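Comus Snack Table: wrist and overhead video for comparing two-finger grippers

README, October release

Comus started as an argument over fingertips. We had two sets of plates for the same arms, the Zurnent pair and the Prenivel pair, and everyone in the lab had a favorite! So we set out a table of groceries and recorded both sets doing the same picks, 31 items in all, with the same controller settings throughout.
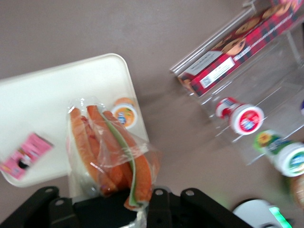 Bags are the reason we bothered with a wrist view. A rigid cup or box mostly tells you whether your calibration is good, but a slick bag of sliced melon held by its lower end, with the fingers on either side, shows you how the plates meet the plastic -- and that's where the two sets really part ways. Wrist video does blur when the arm moves fast. We left those clips in, and they're tagged "motion" in the index.

What you get: 1,300 episodes, each with wrist video, a fixed table view, joint positions and finger width at 20 Hz. Left and right arms are stored separately. Failed picks are kept and labeled (slip, miss, crush), and they're some of the best material in the set. 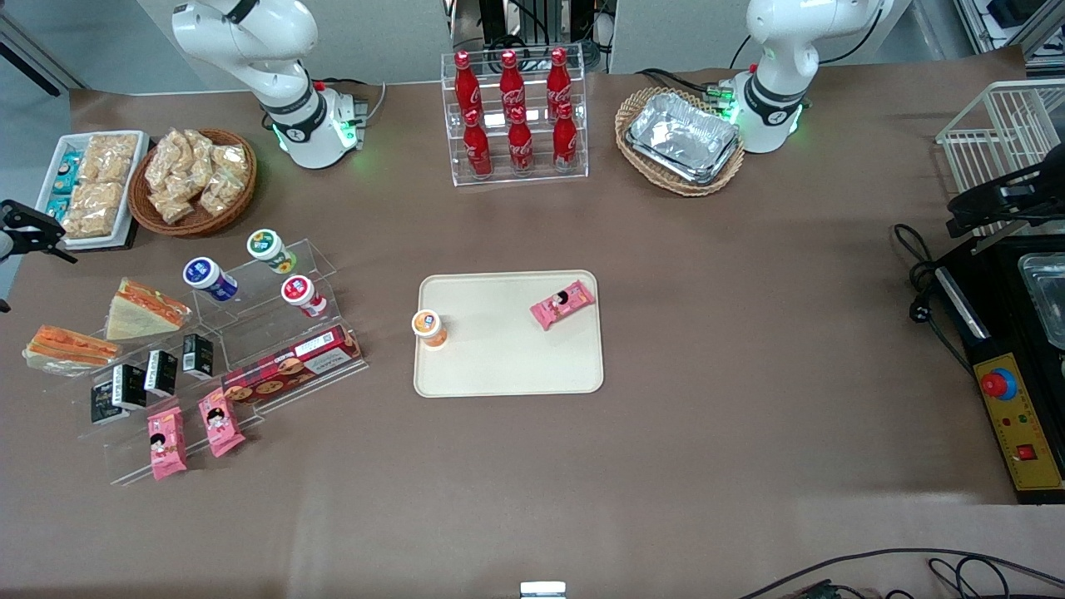
Folders are named by finger set, then by item, then by episode number. The loader script, abubakari.py, reads any of them and lines up the video with the joint log. Start with the 3 sample episodes if you only want to check your install.

Known problems: finger width drifts a little in the longer Zurnent episodes, and a few crush labels need a second look. Fixes are very welcome -- send them to Nhi Doãn, who keeps the label file.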